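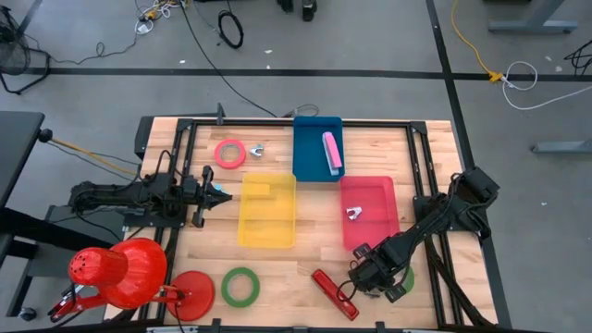

Vol. 70, No. 2, p. 500

4. Do shared supplies cost more than assigned supplies?

The claim that pooling office supplies saves money is repeated often and tested seldom. Most of the sources we found trace back to one another, and the earliest, a circular put out by the Clinness purchasing office, gives a percentage with no method behind it. Hashemi and Tambunan cite the circular as a finding. Karimi cites Hashemi and Tambunan. By the time the number reached the planning guide used at our own site, it had lost its source altogether and picked up a bar chart.

We had access to 2,000 requisition slips from the Wakarano and Lelldale offices, covering the period before and after Lelldale moved to a shared cupboard in January. Wakarano kept assigned drawers throughout. Slips without a legible item name were dropped, and we coded the rest by item type and by requesting unit. Parsa coded the full set; Munasinghe recoded 500 slips without seeing the first codes. Their disagreements fell mostly on one question, whether a refill counts as a new item, and we return to that below.

Spending at Lelldale did fall after the move. We are not convinced that the cupboard had much to do with it. Spending at Wakarano fell in the same months, and nothing there had changed except that a large project had closed. A before-and-after comparison that leaves out the second office would have produced the usual success story - and we suspect that several of the published ones were made in just this way.

Durable items and consumables also behave differently, and earlier work tends to lump them together. A stapler of the ordinary kind, say a red one on a wood tabletop, may sit in a drawer for years and be requested again only when it is lost or jams for good. Its cost on paper depends almost entirely on who bothers to report it missing. Staples are another matter, and a saving on one says very little about the other.
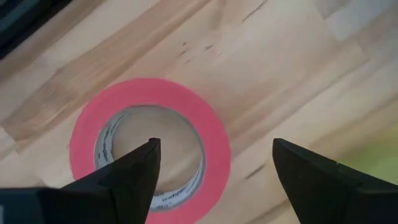 Figure 4. A tape roll on a wood tabletop.

Consumables are where the case for sharing ought to be strongest, and where the slips are hardest to read. A unit that draws from a cupboard has no reason to file a slip until the shelf is bare, so requests bunch up and small uses vanish from the record. Tape shows the problem well. With a roll lying flat, like the coral pink one in Figure 4, the wound tape can be seen as a thick band around its pale core, but the slip that ordered such a roll carries no trace of how much is left on it. Two units may each report one roll and differ widely in what they have used. Coders faced with the word "tape" on a slip cannot recover this, however careful they are, and agreement between them should not be taken as a sign that the measure is sound.

The refill question makes things worse. When Munasinghe's rule was applied to all slips, the gap between the two offices narrowed; under Parsa's rule it widened. Ezeani's coding manual, the only one in wide use, allows either reading. We report both and prefer neither. Readers who want a single figure for the savings from shared supplies will have to look elsewhere, and we would ask them to check where that figure came from.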